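Vernirwood Hand-Guide Teaching Kit for Two Arms
Updated 20 April 2026

If you have ever tried to explain to somebody over the phone how to thread a needle, you already know why we built this kit. Some jobs are a great deal easier to show than to write down, and small metal gears are a fine case of it. With the Hand-Guide you take hold of a pair of light leader handles, move them the way you would move your own hands, and the arms on the bench follow along while the kit records the whole thing. 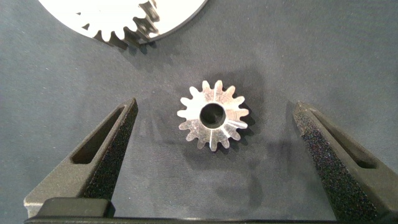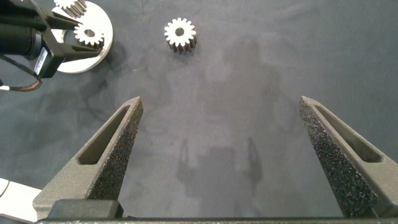
Gear work on the gray mat, from the wrist cameras.

We like gears for a first lesson, and so do most of the people who buy from us. A spur gear has to be approached squarely, picked up without tipping, and set down where its teeth can meet the next one, so you find out quickly whether your demonstrations are any good. Take your time with the early ones! A slow, steady showing is worth more than a hurried one, and you can always throw a bad take away with the foot pedal and begin again.

The handles come in two styles. The Pitoteck handle has a trigger for the fingers and suits people who like to sit back from the bench and work by remote control. The Manalo grip clips onto the arm itself, so you can lead it through the motion by hand – many folks find this friendlier on their first day. Both plug into the same box, and you can switch between them in the middle of a project without starting your recordings over.

In the carton: two leader handles of your chosen style, one recording box, a foot pedal, 17 feet of cable, and a printed guide that we have tried hard to keep readable. The box weighs 485 grams and stores up to 370 demonstrations before you need to copy them off. Arms and grippers are sold separately. Part number 3569.

Customer comments

Ximena Zamudio
We moved over from the Zunda handles in January and I'm mostly happy. The trigger is lighter than I expected, and I kept closing the gripper too early until I found the stiffness setting, which is buried near the back of the guide. Please move it up front. I'd also love a longer cable for the pedal, as I teach standing up and the person helping me sits on the far side of the bench.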